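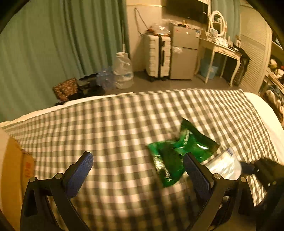
The checked cloth, with the green packets on it.

Amparo Mateos had been packing for Nalport since breakfast, if you could call it packing, when so far all she had done was spread the checked cloth over the bed and put the snacks on it. She always started with the snacks. Her mother had done the same, and had once gone off for a whole February with a bag full of almonds and one pair of stockings, and had told the story so often and so happily that Amparo grew up thinking it was the right way to travel.

The cloth was her mother's too, cream and olive and brown, washed so many times that it no longer lay flat for anybody. She smoothed it on one side and it rippled up on the other, and after a while she let it be.

"Are you taking both of the green ones?" Samira called from the kitchen, where she was supposed to be looking for the thermos.

"One is for Baltasar."

"Baltasar doesn't like them."

"He likes being brought something," said Amparo, and moved the two packets closer together so that they touched, and then felt a little silly about it, a woman of her age fussing over wrappers when the bus left at 5 and her good shoes were still somewhere under the stairs.

It was 190 miles to Nalport, and she had not made the trip since he sold the boat. They had written, of course. He wrote long letters about the weather and his knees, and she wrote back about the garden and whoever had moved into the Carretero house, and neither of them ever said come, until the last one, which said it at the bottom, under his name, in smaller writing, as if it had slipped off the end of the page.

Samira came in with the thermos under her arm and stood looking at the bed.

"And clothes?" she said.

"I'm getting to the clothes," said Amparo, and she sat down on the white edge of the bedding, where the cloth didn't reach, and asked whether there was any coffee to put in that thing.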